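3. Seat noise and lid habits in shared washrooms
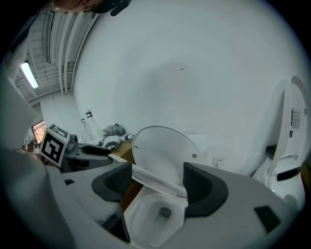

9 min read

Figure 1. White toilet with the lid raised, seat partly lifted.

3.1 Why seats and lids

Most work on noise in shared housing looks at doors, pipes and footsteps. Fair enough, those are what people complain about by name. But in our first round of talks with tenants at Prerkotbridge the toilet seat kept coming up, usually late in the talk and usually with a bit of a laugh. A seat dropped at night carries through the floor. The flush after it is longer but softer, and people seem to forgive it.

So this section deals with the short, hard sounds only. Flush and refill noise is in section 4. Fans are left out - the two blocks have different makes and we could not compare them fairly.

3.2 Setting

Two blocks, Illow and Rarero, both on the Prerkotbridge site. Same builder, same floor plan more or less, but Rarero had its bathrooms redone and the floors there are tile on screed. Illow still has sheet flooring over boards. 40 flats took part in all. Each household kept a paper diary for 11 nights in October, noting any sound from another flat that woke them or kept them up, the time, and what they took it to be.

What they took it to be is a weak point. A dropped lid and a dropped seat are hard to tell apart through a floor, and a cupboard door can pass for either. We asked for a best guess and let people write "thump" if they had none. Many did. The word was kept as its own group and not shared out among the others.

3.3 Positions of lid and seat

For the diary we needed plain terms, as tenants used "lid" and "seat" to mean the same thing. Three resting states were set out on the first page: both down, lid up only, both up. A seat held part way, as in Figure 1, was not given its own state - nobody leaves it there. Drops were put down as seat, lid, or both together. The last is the loudest by most accounts, and is what you get when someone tips the lot forward and lets go.

Slow-closing hinges change all of this of course. Some flats had them fitted by earlier tenants and the landlord holds no list. We asked on the sign-up form but several left the box blank, and one wrote "sometimes", which we have treated as blank.

3.4 What the diaries said

Illow diaries held more seat and lid entries than Rarero ones. That fits with the lighter floors. Entries came in clumps, before midnight and again in the early morning, with a quiet stretch in between. Households on the top floor wrote down almost nothing, as expected.

Less expected: people who knew the neighbours upstairs by name noted fewer sounds, even in Illow. Either they heard less or minded less, and the diary cannot split the two. Shao's measure of annoyance would have helped here, but it was only added for the second round (see 5.2).

Seven diaries came back with gaps of more than two nights. They are kept in the counts for the nights that were filled in and droped from anything to do with change over time.

3.5 Limits

No sound levels were taken in this round. Loudness here means what tenants said was loud. Also the season - windows mostly shut, heating on in some flats, and the pipes tick. A summer round might well give a diffrent picture, with street noise covering the short sounds. Rugs and bath mats were not asked about and should have been. They will be on the form next time.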